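Cleveck Workshop Practice
Unit 2: Surfaces, trays and small blocks
Handout for the Wednesday session

2.1 Scope

This unit covers the condition of a varnished board used as a work surface, and the placing of small wooden blocks in an open tray beside it. Finishing from bare wood is dealt with in Unit 4. Read the Henriques notes on grain before the session.

2.2 The board

A long board is laid on a firm base. A ridged metal base supports it along lines, so a slight bow may not show until the board is pressed at the ends. Check for rocking at both ends and in the middle before any work is done.

Gloss varnish makes inspection harder. Reflected light hides fine scratches and exaggerates dark grain. View the surface from at least two directions, with the eye low, and record only marks that appear in both. Worn areas are entered on the sheet by position (upper, centre, lower) and by their longest dimension in millimetres.
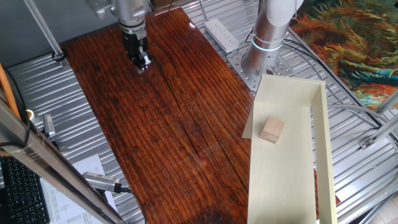 Figure 2.1. Varnished board on a corrugated metal platform, with a cream tray and one small wooden cube.

2.3 The tray

Trays of thin panels flex when lifted by one wall. Lift with both hands under the base. The long side is set next to the board, leaving a gap of 10 mm so that the panels do not rub the varnish. Flaps and extensions are kept clear of the gap.

Blocks go in one at a time, starting at the end nearest the raised wall. For the 28 mm blocks in the Prasiretti set, leave one block width between neighbours. Do not slide a block along the board; lift it and set it down flat.

2.4 Lighting and cables

A lamp at 55 degrees to the surface gives the most even reading on dark wood. Power strips lie beyond the end of the board. Cables are led away from the tray side.

2.5 Exercise

Inspect your board and complete the Ultik sheet, columns A to D. Repeat with the lamp moved to the opposite side. Where the two readings differ, give both.

Sheets are due at the start of Unit 3.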